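Projekte > Judora > Datensätze > README

Zuletzt aktualisiert: April

Lesezeit: 3 Minuten

# Judora – Zeitzeugeninterviews Chemieunfall Gestine

Kurzfassung, Rest kommt noch. Transkripte und Metadaten zu den Interviews mit Überlebenden und Angehörigen des Unglücks im Werk Gestine. Herausgegeben vom Verein der Betroffenen, technisch betreut von Rosario Marchetti. Interviews geführt von Fahad Ghumman.

## Inhalt

- 90 Interviews, Transkript als TXT, UTF-8
- 19 davon zusätzlich mit Tonspur (WAV), Rest nur Text
- `personen.csv`: Pseudonym, Altersgruppe, Wohnort zur Zeit des Unglücks, Rolle (Werk, Nachbarschaft, Rettungsdienst, Angehörige)
- `themen.csv`: Schlagworte pro Abschnitt, von Hand vergeben
- `briefe/`: Rundbriefe des Vereins, gescannt, OCR ungeprüft. Vorsicht beim Zitieren.

Trennzeichen in beiden CSV ist Semikolon. Nicht Komma. Wurde schon oft gefragt.

## Herkunft

Die ersten Gespräche liefen im Vereinslokal in der Siedlung Mercado, später auch bei den Leuten zu Hause. Leitfaden liegt unter `doku/leitfaden.txt`. Der wurde unterwegs geändert: Fragen zur Entschädigung kamen erst mit Version 3 dazu. Ältere Interviews haben dazu also oft gar nichts, das heißt nicht das es den Leuten egal war. Bitte nicht als "keine Angabe" auszählen.

Sprachen: Deutsch, Italienisch, Urdu. Übersetzungen ins Deutsche im Ordner `de/`, Originale in `orig/`. Bei Abweichungen gilt das Original. Übersetzungen aus dem Urdu hat Fahad gemacht, gegengelesen nur zum Teil, siehe Spalte `gegengelesen`.

## Pseudonyme

Alle Namen ersetzt, außer bei Vorstandsmitgliedern, die ausdrücklich mit Klarnamen auftreten wollten. Straßennamen gekürzt auf den ersten Buchstaben. Werksabteilungen stehen drin, das war den meisten wichtig. In kleinen Abteilungen kann man Personen trotzdem erkennen, wenn man sich auskennt. Deshalb kein freier Download der Tonspuren.

## Bekannte Probleme

- Zeitmarken in den Tondateien verschoben, bis zu 6 Sekunden. Korrektur ist in Arbeit
- Interview 19 doppelt vergeben (19a, 19b), zwei verschiedene Personen!
- Schlagwort "Gedenkfeier" und "Gedenken" nicht sauber getrennt
- Umlaute in alten Dateinamen kaputt, Inhalt ist ok
- Bei Gruppengesprächen Sprecherzuordnung teils geraten, mit `[?]` markiert
- Vamex, die Nachfolgefirma, taucht in den Transkripten mal als "Vamex", mal als "die Neuen", mal als "das Werk" auf. Nicht vereinheitlicht, bleibt so

## Nutzung

Forschung, Unterricht, Gedenkarbeit: ja, mit Quellenangabe. Werbung und Firmenjubiläen: nein. Wer einzelne Passagen öffentlich vorlesen oder ausstellen will, bitte vorher beim Verein melden. Manche Familien möchten gefragt werden, auch wenn die Freigabe formal vorliegt.

Rückzug jederzeit möglich. Zieht jemand die Einwilligung zurück, fliegt das Interview aus der nächsten Version raus und steht dann in `zurueckgezogen.txt` nur noch mit Nummer. Alte Kopien dann bitte löschen.
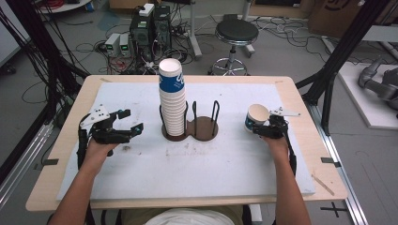 **Kann ich die Tonspuren für eine Schulklasse bekommen?**

Dafür reicht eine formlose Anfrage der Lehrkraft an den Verein, mit Thema und Klassenstufe. Freigegeben werden dann Ausschnitte, keine ganzen Interviews. Dauert meist ein paar Wochen, je nachdem ob die Angehörigen erreichbar sind.

## Zitierweise

Verein der Betroffenen Gestine: Judora, Interview Nr., Version. Bei Übersetzungen bitte "übers." dazuschreiben. Seitenzahlen gibt es nicht, Abschnittsnummer nehmen.

## Änderungen

- Schlagworte ergänzt zu Evakuierung und Schulen
- Rundbriefe neu gescannt, die alten waren zu schief für OCR
- Tippfehler im Leitfaden behoben (nicht alle)
- zwei Urdu-Transkripte neu übersetzt

## Kontakt

Fehler in Dateien an Rosario Marchetti, inhaltliche Fragen an Fahad Ghumman. Beide ehrenamtlich, am besten freitags im Vereinslokal. Korrekturen bitte immer mit Interviewnummer und Abschnitt, sonst finden wir die Stele nicht.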